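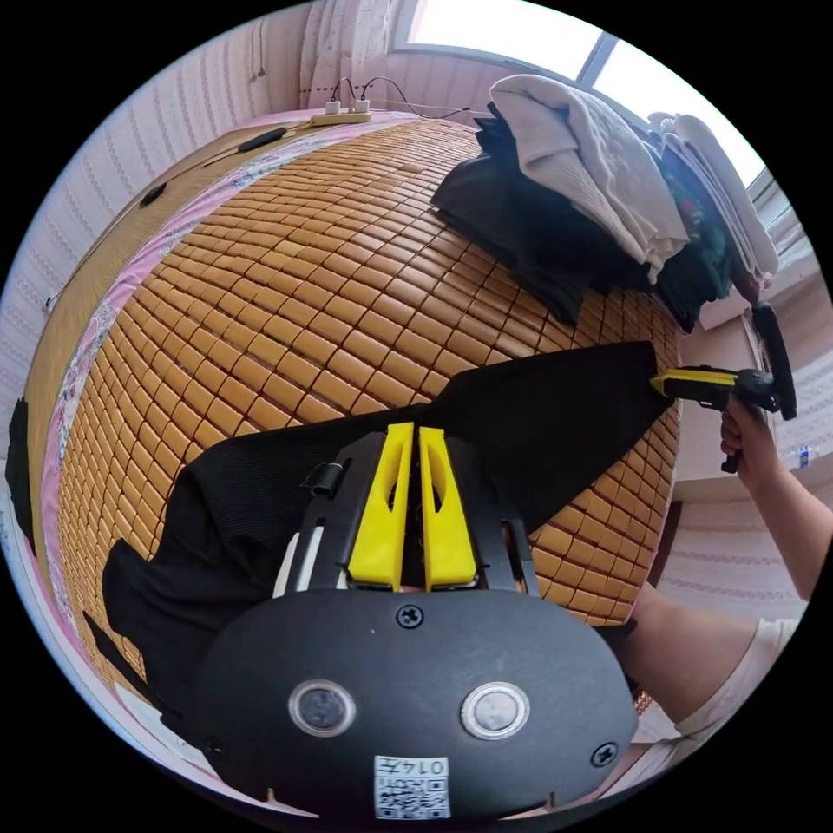
1/ Monday laundry, on the bed as usual
Summer mat stays on till the end of August, I don't care. Flat, firm, nothing slides. Best folding table in the house and I paid 70 for it at Skutora.

2/ Blacks first. Always blacks. Long black things are the worst to fold – lay flat, pull the far end straight, then fold. Skip the pulling and you get a lump. Ask me how I know

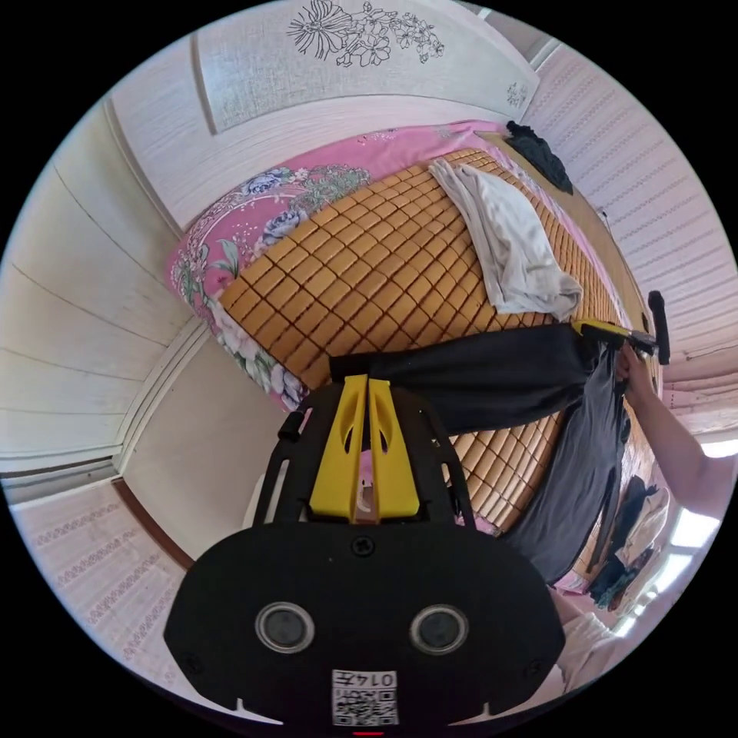 black and dark gray, plus the towel I keep putting off

3/ Someone asked about the sheet under the mat. Peonies, pink, from Gumede. Washed it a milion times, no fading. The mat was meant to cover it but I like the edges showing

4/ Lowri Watkins says fold on the floor, more room. No. My knees say no. Bed or nothing

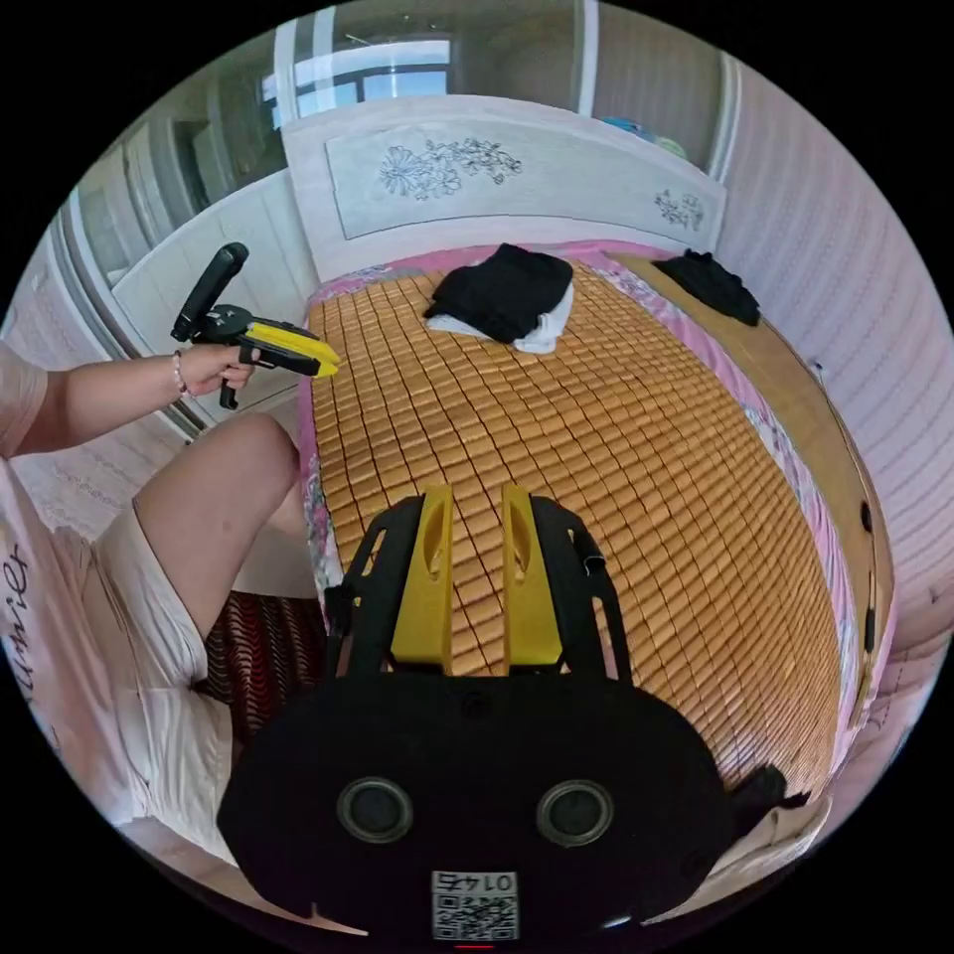
one black one folded, up by the head of the bed

5/ Looked at one of those folding boards from Ziritz. 900!! For a board. Closed the tab so fast

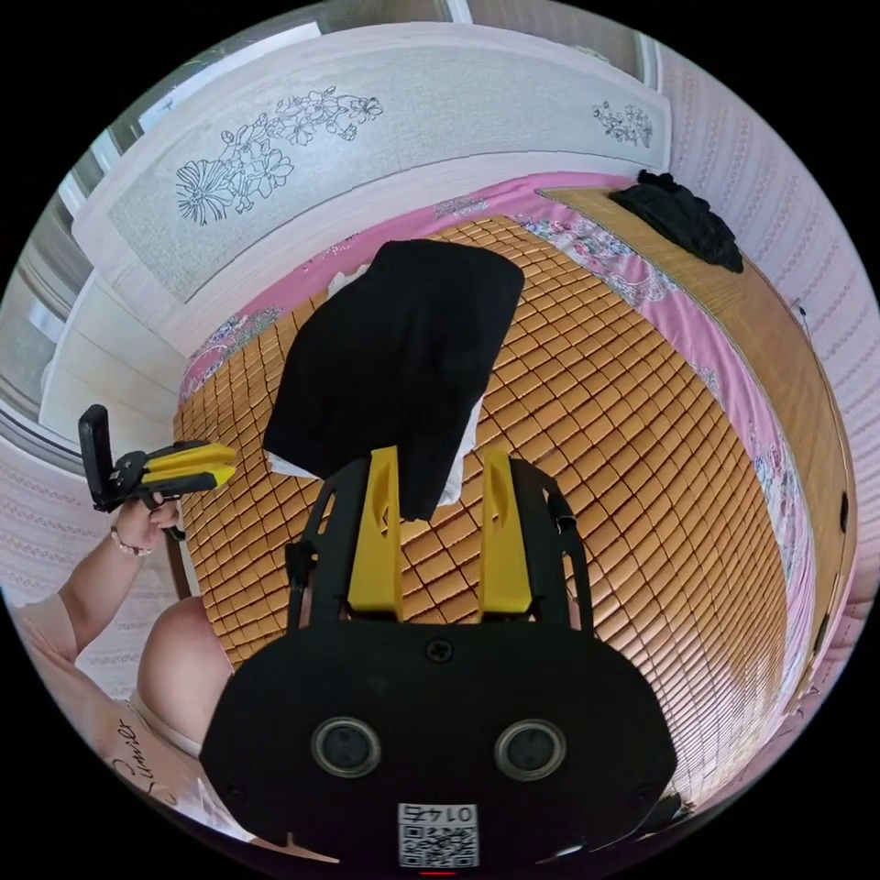 6/ My rule for piles: dark and white can share once they're clean, saves space in teh drawer. So the black one's sitting on top of a white one and I'm fine with it. The other black thing up in the corner is still all crumpled, that's next.

7/ Drawers after dinner. Also need hangers – anyone tried the Turkosum ones? Do they slip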